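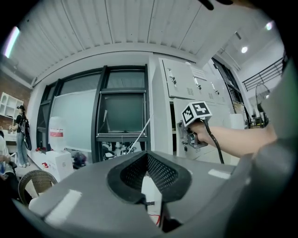 既存建物を作業室に転用する場合、窓は採光と換気の設備として計画される一方、使用が始まると壁面の一部としても扱われるようになる。掲示物、板類、配線、床置きの荷物が窓の周囲に集まり、設計時に見込まれた開口の性能と、実際に得られる性能との間に差が生じる。図2に示す室では、暗灰色の金属枠をもつ大きな窓の左側に淡い色の半透明調の板状のものが掛かり、右側では内側の建具が外へ傾いて開いている。開いた部分の下方からは白い細いケーブルが床の方へ斜めに延び、窓の下の床には暗色の物品が置かれている。一つの窓の中に、覆われた部分、開かれた部分、配線の通る部分が併存する状態を、本研究では「開口部の分割使用」と呼ぶ。本節では、分割使用がどのような室で生じ、採光、換気および床の使い方とどのように関係するかを述べる。

4.1 対象と記録の方法

対象は、Kamcombe地区およびLokedlow地区にある転用建物の作業室56室である。いずれも当初は作業室以外の用途で建てられた建物の一部であり、転用に際して間仕切り、照明および電源が改められている。窓については、枠を残して建具のみを交換した室と、枠を含めて更新した室とがある。両者の区別は改修図面によって行い、図面が残されていない室は枠の納まりを現地で確認して判定した。

記録は、窓面、天井面、窓際の床面の三つの面について行った。窓面では建具の開閉状態、窓に掛けられたものや貼られたものの位置、窓を通る配線の有無を記録した。天井面では照明器具の種類と点灯状態、天井高さの切り替わる位置を記録した。窓際の床面については、窓の下端から床に下ろした線を基準とし、そこから室内側に設けた帯状の範囲に置かれた物品を対象とした。得られた記録は2212件である。同一の室を異なる時間帯に記録したものは、それぞれ独立した記録として扱っている。

記録に際しては、物品の移動や建具の操作を使用者に求めなかった。調査のために室を片付けると、本節が対象とする状態そのものが失われるためである。作業中の室では使用者の動線を妨げない位置から記録を行い、窓際に近づけない場合には、離れた位置からの目視で判別できた項目のみを採用した。判別できない項目は空欄とし、前後の記録から補うことはしていない。

4.2 状態の分類

窓面の状態は、全面開放、部分開放、閉鎖の別と、被覆の有無との組み合わせによって分類した。被覆とは、ガラス面の前または面上に、光の透過を妨げる、あるいは弱めるものがある状態をいう。カーテンやブラインドのように当初から窓に付属するものと、板、紙、布など後から加えられたものとは別の項目とした。後者には、日射の調整を目的とするものと、掲示や筆記の面として用いられるものとが含まれる。目視のみでは両者を区別できない場合が多く、使用者からの聞き取りが得られた室に限って目的別の検討を行った。

半透明の板状のものについては、扱いに注意を要した。こうした板は光を完全には遮らず、透過光を拡散させるため、昼間の室内側からは明るい面として見える。使用者は窓が覆われているとは認識していないことがあり、聞き取りにおいても「窓は開けたままにしている」という回答と、板が掛けられた窓面の記録とが同じ室で得られている。本研究では使用者の認識にかかわらず、板が窓面の前にある部分を被覆部として計上した。

建具の開閉については、建具が枠の面から離れていることが確認できるものを開放とした。傾けて開く形式の建具は、開放時に可動部のガラスの向きが固定部と変わるため、映り込みの違いが判別の手がかりになる。図2の右側の建具はガラスが暗く、室内を映しており、隣接する部分とは見え方が異なる。ただし、映り込みだけで開閉を判定することは避け、枠と建具の位置関係を必ず併せて確認した。

4.3 採光と照明の関係

転用建物の作業室では、天井の形式が室内で一様でない例が多い。窓側と室奥とで天井の高さが異なる場合、照明器具も面ごとに選ばれ、異なる種類の器具が同じ室に併存する。図2の室では、長い部材が平行に並ぶ白い波形状の天井に蛍光灯が点灯しており、その端の先にある高い天井には円形の埋込み照明がある。天井の高さの切り替わりは改修時の間仕切りの位置に左右されることが多く、現在の作業の配置と一致するとは限らない。

被覆のある窓面をもつ室では、窓に近い列の照明を昼間も点灯する傾向が認められた。もっとも、被覆があるために照明を点けるのか、照明を常時点灯する運用であるために被覆が問題とされないのかは、記録からは判断できない。照明の回路が窓側と室奥とで分かれていない室では、室奥の明るさを確保するために窓側も点灯せざるを得ない。回路の区分が確認できた室に限って比較すると、窓側のみを消灯できる室でも、消灯の操作は日常的には行われていなかった。

聞き取りでは、筆記や組立てなど手元を見る作業において、窓からの光の変動を避けたいという意見が得られた。直射光が作業面に差し込む時間帯に板や紙を窓に掛け、その後も外さずに使用を続けるという経過が、複数の室で報告されている。一時的な遮光として始まったものが、掲示の面として定着する例もあった。こうした場合、被覆を取り除くには掲示物の移設先が必要となり、遮光の必要がなくなった後も窓面は元の状態に戻りにくい。

天井面の反射も無視できない。白色の天井は窓からの光を室奥に送る働きをもつが、凹凸のある天井では、部材の向きと窓面との関係によって明るさの分布が変わる。窓と平行に凹凸が並ぶ場合には明暗の縞が生じやすく、直交する場合には縞が目立ちにくい。本調査では天井面の輝度測定を一部の室でしか実施しておらず、この点は目視による所見にとどまる。

4.4 換気と配線の競合

部分開放の状態にある窓では、開いた建具の周辺を配線が通る例が確認された。配線には、窓を越えて屋外に至るものと、窓際を経由するだけで室内にとどまるものとがある。両者は室内から見ると区別しにくい。図2の白いケーブルについても、建具の下部から床の方へ延びることは確認できるが、その経路の全体までは読み取れない。集計では、屋外への通過が現地で確認されたものに限って「通過配線」とし、それ以外は「窓際配線」とした。

通過配線がある窓では、建具を完全に閉じることができない。配線を通したまま閉めようとすると被覆材を傷める恐れがあり、使用者は建具をわずかに開けた位置で固定することが多い。この状態は換気を意図した開放とは異なるが、気流の面では同様に働く。冬期には冷気の流入に対する不満が生じ、すき間に布や緩衝材を詰める対応がとられていた。3月に実施した記録では、こうした詰め物が残されたままの室が見られ、換気の必要が高まる時期に入っても開口が回復していないことが分かる。

窓際配線は建具の開閉を直接には妨げない。しかし、床に達したケーブルが物品の置き場や通路と交わる場合、使用者は窓に近づくことを避けるようになる。窓の操作部に手を伸ばすためにケーブルをまたぐ必要がある室では、開閉の頻度が低いという回答が得られた。傾けて開く建具は操作部の位置が低いものと高いものとがあり、床の状態による影響は操作部が高い位置にあるほど大きい。足元を確保し、体を窓に寄せる動作が求められるためである。

Zalanoの名で呼ばれる改修計画では、窓下に配線用の溝を設け、床へのケーブルの露出を減らす措置がとられた。この計画に属する室では、窓際の床にケーブルが見られる記録が少ない。ただし、溝の蓋の上に物品を置くと配線の変更が難しくなり、新たなケーブルが再び床に直接置かれる。設備としての配線経路を設けるだけでは十分でなく、その上面を空けておく運用が併せて必要である。

4.5 窓際の床の使われ方

窓際の床は、作業室の中で一時的な荷物が最も集まりやすい場所である。壁沿いの棚や机は用途が定まっており、通路は空けておく必要がある。窓の下は家具を置くと採光や建具の操作に支障が出るとして空けられていることが多く、その空きが鞄、箱、使用途中の用具などの置き場となる。使用者の多くはこれを収納とはみなしておらず、作業の間だけ置いているものと説明した。

記録からは、物品が個々には入れ替わりながら、窓際の床が常に何らかの物品で占められている室が確認された。個別の荷物は短時間で持ち去られるが、別の荷物が同じ位置に置かれる。したがって、個人に対して片付けを求める掲示は、窓際の床を空ける効果をほとんどもたない。Hartono棟では、入口の近くに荷物を置く低い台を設けたところ、窓際の床に置かれる鞄の記録が減少した。一方、作業に用いる箱類には変化が見られず、作業位置との距離が置き場の選択を左右しているものと考えられる。

床の物品の色も記録の精度に影響した。暗い色の鞄や布類は、窓を背景とする方向から見ると輪郭が判別しにくく、物品の種類を特定できない例があった。こうした物品は種類を「不明」とし、占有の有無のみを集計に用いた。物品の種類別の構成比を示す際には、不明の項目が暗色の物品に偏っていることに留意する必要がある。

4.6 分割使用の評価

以上の所見から、開口部の分割使用は、使用者の不注意による乱れとしてのみ扱うべきものではない。窓の一部を覆い、一部を開けるという使い方は、直射光を避けながら外気を取り入れるという要求に対して、手近な手段で応じたものである。全面に均一なブラインドを備えた室であっても、建具を傾けて開くとブラインドと干渉するため、使用者がブラインドの一部を束ねたり外したりしている例があった。設計時に採光と換気が別々に検討され、同一の窓で同時に操作される場面が想定されていなかったことが、こうした干渉の背景にある。

評価にあたっては、窓面に占める被覆部の割合を基本の指標とし、開放部の位置と床の占有状況を補助の指標とした。被覆部の割合が70％を超える室では、採光上の窓としての働きは限定的であり、実質的に照明のみに依存する室として扱った。ただし、この区分は分析上のものであり、法令上の採光面積の判定とは関係しない。被覆部が小さくても開放部の直下が物品で占められている室では、建具の操作が滞るため、換気の面では低い評価となった。

分割使用を前提とした改修の方法としては、窓を上下または左右に分け、それぞれに遮光と開閉の役割を割り当てることが考えられる。左右に分ける方法は既存の枠を生かしやすいが、開放部の下に床の空きを確保する必要がある。上下に分ける方法では床の影響を受けにくい反面、操作部が高くなり、踏み台や延長棒を要する。いずれの方法でも、筆記や掲示に用いる面を窓以外の壁に用意しなければ、遮光のための面が掲示に転用される経過を繰り返すことになる。

4.7 本節の限界

本調査の記録は室の使用中に行われたため、時間帯と室の利用率に偏りがある。利用の少ない夜間の記録は十分でなく、換気のための開放が退室時に閉じられているかどうかは明らかでない。また、一回の記録は一時点の状態を示すにとどまり、建具がいつ開けられ、板がいつ掛けられたかは含まない。経過に関する記述はすべて使用者への聞き取りに基づくものであり、記憶に依存する部分がある。

室の規模による差も今後の検討を要する。窓の大きい室では被覆部と開放部が離れて配置され、相互の影響が小さい可能性がある。これに対し、小さい窓をもつ室では板を一枚掛けるだけで開放部に近接し、気流の向きにも影響が及ぶと考えられる。気流については、部分開放時の風速分布を測定した室の結果を次節で取り上げる。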